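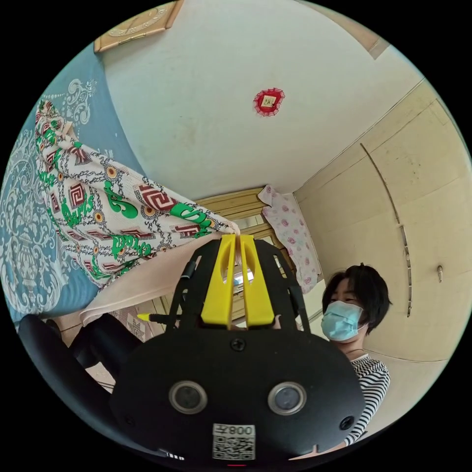
Buntes Tuch, am Rand gefasst

Betreff: Re: [Kleiderpflege] Sommersachen über den Winter, Gilb und Geruch
Von: Liste Kleiderpflege

Hallo zusammen,

kurz vor Feierabend noch schnell zu Graham, sonst bleibt es wieder liegen.

Am 14. Januar 2022 schrieb Graham Ackroyd:
> Guten Morgen in die Runde,
> ich habe gestern die Kisten vom Dachboden geholt, weil wir nächsten
> Monat in die Wärme fliegen. Kurzarmhemden, überwiegend Viskose,
> ein paar Baumwolle. Eingepackt sauber, dachte ich. Jetzt haben vier
> davon gelbliche Ränder am Kragen und unter den Armen, und alles
> riecht nach Karton. Gewaschen hatte ich bei 30 Grad mit Weranine,
> wie in Hidcombe auch schon immer. Liegt es am Mittel, am Dachboden
> oder an mir?
> Und: kann man die gelben Ränder bei bedruckten Stoffen noch
> rausholen, ohne dass der Druck leidet?
> Gruß, Graham

Am Mittel liegt es eher nicht. Weranine nehm ich selber, für Farbiges völlig in Ordnung. Aber: kein Bleichmittel drin, und bei 30 Grad im Kurzprogramm bleibt Hautfett im Kragen sitzen. Sieht man beim Einpacken nicht. Liegt dann Monate, oxidiert, wird gelb. Deo-Reste unter den Armen genauso, da kommt noch das Aluminiumsalz dazu.

Also vor dem Waschen den Kragen mit etwas Gallseife einreiben, kurz liegen lassen, dann normales Programm, nicht das kurze. Trommel höchstens halb voll. Weichspüler weglassen, der legt sich über die Reste und man riecht nur noch den. Hab ich selber jahrelang falsch gemacht.

Zu den vorhandenen Rändern: Sauerstoffbleiche in Pulverform, lauwarm auflösen, ganz auflösen!, und erst an der Saumzugabe innen testen. Verträgt der Druck das, dann zwei Stunden einweichen und normal waschen. Bei Viskose nicht reiben und nicht wringen, die Faser ist nass deutlich schwächer. Chlorbleiche bitte gar nicht. Essig wird hier auf der Liste alle paar Wochen empfohlen, gegen Fett bringt der nichts, gegen den Kartongeruch ein bisschen.
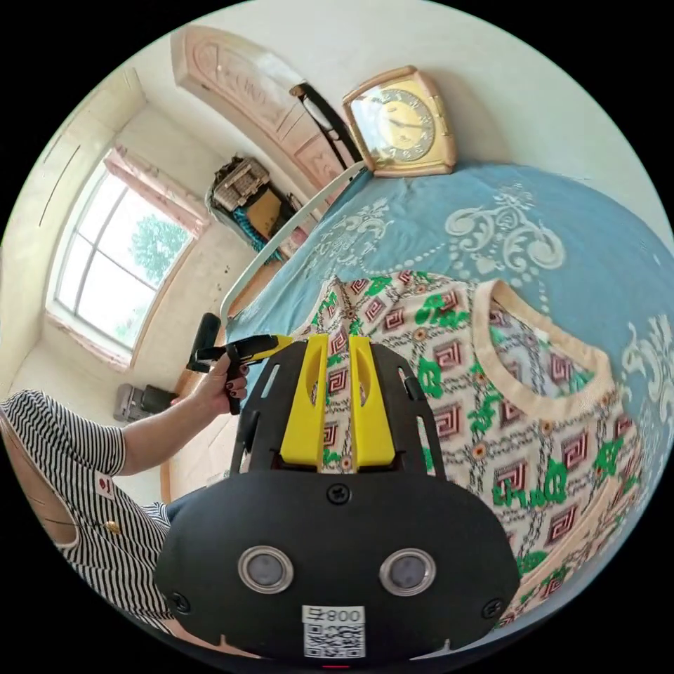

Zum Dachboden — der ist für Kleidung der schlechteste Platz im Haus. Im Sommer heiß, im Winter klamm, und Karton zieht beides an. Ich hab im Dezember alles auf Kunststoffboxen von Drirnemell umgestellt, Deckel mit Dichtung, unters Bett geschoben. Dann weiß man natürlich nach ein paar Monaten nicht mehr was wo drin ist. Beschriften! So ein kleines weißes Etikett wie das auf dem schwarzen Gehäuse im Bild tut es völlig, oben ein paar Zeichen, drunter der QR-Code. Der Code führt bei mir auf eine simple Liste im Handy: Stück, Material, wann zuletzt gewaschen. Wem das zu viel ist, der nimmt Filzstift und Malerkrepp. Hauptsache außen an der Stirnseite und nicht auf dem Deckel, sonst muss man jede Box erst rausziehen.

Falten: Hemden zuknöpfen, aber nur jeden zweiten Knopf, locker legen, schwere Sachen nach unten. Seidenpapier zwischen die Lagen bei allem was großflächig bedruckt ist, manche Drucke kleben sonst aneinander. Säurefreies nehmen, das gibts im Bastelladen. Vakuumbeutel gehen für Bettdecken, für Hemden find ich sie furchtbar, die Knicke kriegt man aus Viskose kaum noch raus. Und wirklich knochentrocken einpacken, also nach dem Trocknen noch eine Nacht auf dem Bügel hängen lassen. Beim nächsten Mal dann ein Stück rausnehmen und am Kragen nachschauen, bevor man alles anzieht oder in den Koffer wirft.
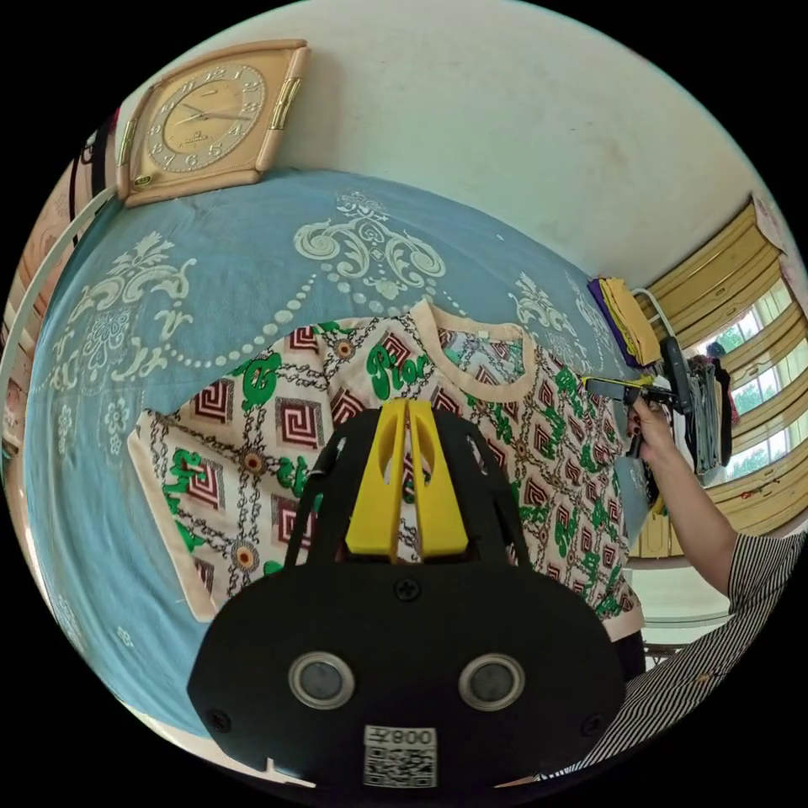

Muss man Kurzarmhemden vor dem Einlagern bügeln?
Lieber erst nach dem Auspacken, denn Hitze brennt übersehene Flecken ein und die Bügelfalten legen sich in der Box fest. Glatt streichen genügt.

Ach so, Stärke: auch weglassen. Zieht Silberfischchen an. Wer gestärkte Kragen mag, stärkt im Frühjahr.

Wegen Geruch noch, Graham: erst lüften, im Schatten, trockener Tag, und dann entscheiden ob du überhaupt waschen musst. Bei reinem Kartongeruch hat bei mir ein Nachmittag auf dem Balkon meistens gereicht. Zedernholz in der Box schadet nicht, aber nicht direkt auf helle Stoffe legen, das Öl gibt Flecken. Das muss man auch ab und zu anschleifen, sonst riechts nach nichts mehr.

Das mit dem Wolltreffen in Blackburn hab ich gesehen, melde mich dazu getrennt. Die Frage nach den Leinenhosen von letzter Woche kann vieleicht jemand anders übernehmen, mit Leinen kenn ich mich zu wenig aus.

Muss los, Bus

Gruß
K.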